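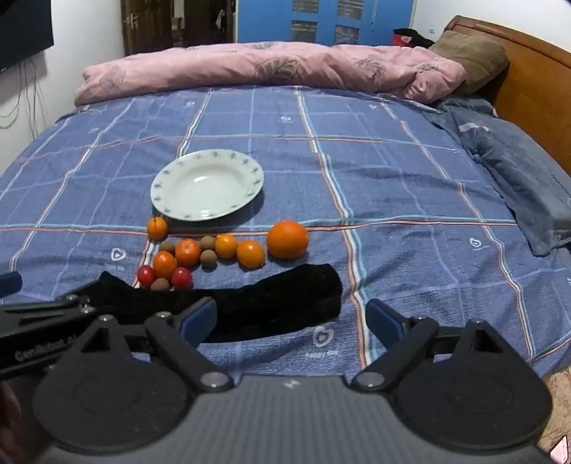 One reader wrote in to ask whether fruit needs to be washed before it goes on a plate if everybody is going to peel it anyway. Yes, wash it. Your fingers touch the peel first and the inside second.

A plate of mixed fruit for a bedroom takes a few minutes. I use mandarins, one large orange, longans and cherry tomatoes.

What you need

A plate with a shallow well
Mandarins, a large orange, longans, cherry tomatoes
A clean dish towel
A small bowl for peels

Step 1. Rinse everything under cool running water. Rub the citrus with your hands. Pull the stems off the tomatoes before you rinse them, and leave the longan shells on.

Step 2. Dry the fruit with the towel. Wet longans leave brown marks on a light sheet, and I have not found a good way to get them out after 40 minutes.

Step 3. Smooth the bedding and roll the quilt back to the far end. A plate set on a fold will tip. If your mattress is soft, put a tray under it – mine is a Homel tray from the store in Finville, and any flat one will do.

Step 4. Set the large orange on the plate first, a little off center. Put the mandarins against it so it can't roll.

Step 5. Fill the gaps with longans. They are small and hold the mandarins in place.

Step 6. Add the tomatoes last, near the rim. They bruise if anything heavy sits on them.

Leftovers

Whole citrus can go back in the fridge. Eat the tomatoes the same day if they have been handled a lot. Peeled longans keep for 2 days in a closed container, and the shells go in the trash.

Updated 12/05/2026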